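Home automation and robots > Arms and grippers

Is it worth building the two-arm setup at home, or should I stay in the simulator?

Asked 24/03/2020

I've been working on a two-arm build in the corner of a shared workshop since February. So far most of it exists only in simulation. I have two arms with parallel grippers and the first job is picking up a ring. The parts list comes to 1490 dollars if I go with the Walano servos, and more than I want to admit if I go with Pullska.

The sim says it works. I don't trust it. Every video I find from people selling kits shows a perfect pick, and I'd like to hear from somebody who has spent their own money. Does a grasp that looks fine on screen carry over to a real bench?

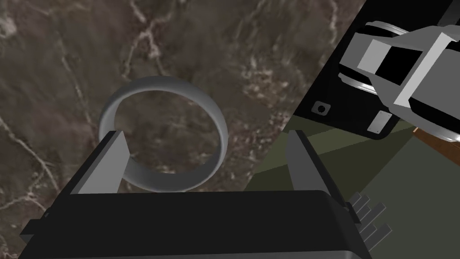 Do the fingers have to open wider than the whole ring to pick it up?

Only if you plan to grab it across the outside. You can also put one finger inside the hoop and one outside and pinch the wall, and then the opening just has to clear the thickness of the band plus whatever your position error is. On cheap servos that error is bigger than the spec sheet says.

2 answers

Answer 1 (accepted)

Some of it carries over. Reach and collisions between the arms mostly do, if you measured your links properly. Friction doesn't. I had a Berker arm that never dropped a part in sim and dropped nearly every one on the bench until I glued rubber to the fingertips. Simulated contact is a guess, and the defaults are usually a generous guess.

I wouldn't buy the full list. Buy one arm, bolt it down hard, and run the same pick 60 times with the ring put down a little differently each time. Write down the misses. If one arm can't do it, a second one gives you two things to debug. Also check backlash with the arm stretched out, which the Walano page skips over.

And vary friction and ring weight in the sim before you spend anything. If the grasp falls apart with small changes, there's your answer for free.

Answer 2

just get the Kapoor kit, comes with everything. mine has been fine (havent tried rings)

Comment on answer 2: Fine doing what?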